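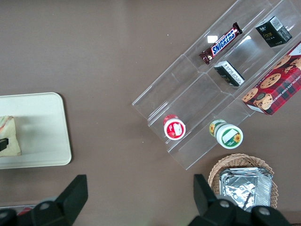 The snack rack on the brown table, Snickers at the top.

2021-01-31

Slept until nine, then coffee, then the table. I have been putting off the snack rack since November and wanted it done before the week started. It is the clear stepped one I bought at Mistden, and it shows every crumb. I took it to the sink, washed it with dish soap and dried it with an old T-shirt. There are still a few streaks on the back panel.

The Snickers went in the top compartment next to the small black box that says "face" on it. That box is no snack, but the bathroom shelf is full. The chocolate chip shortbread in the plaid box is too tall to stand up straight, so it leans. The two jars went down low, the one with the red top on the left and the sunflower one next to it. The wicker basket stays underneath at the right, and the white tray is at the other end of the table.

Izzati Chin called before lunch. She wants to walk to Niritz next Saturday if it doesn't rain. I said yes. She still has my blue casserole dish and I forgot to ask for it again.

Paid the gas bill, 400 even - less than I expected for this month. Soup for dinner, with the last of the bread. Need to buy rice, onions, batteries for the hall clock.

Did not open the shortbread. Read 30 pages and turned the light off early.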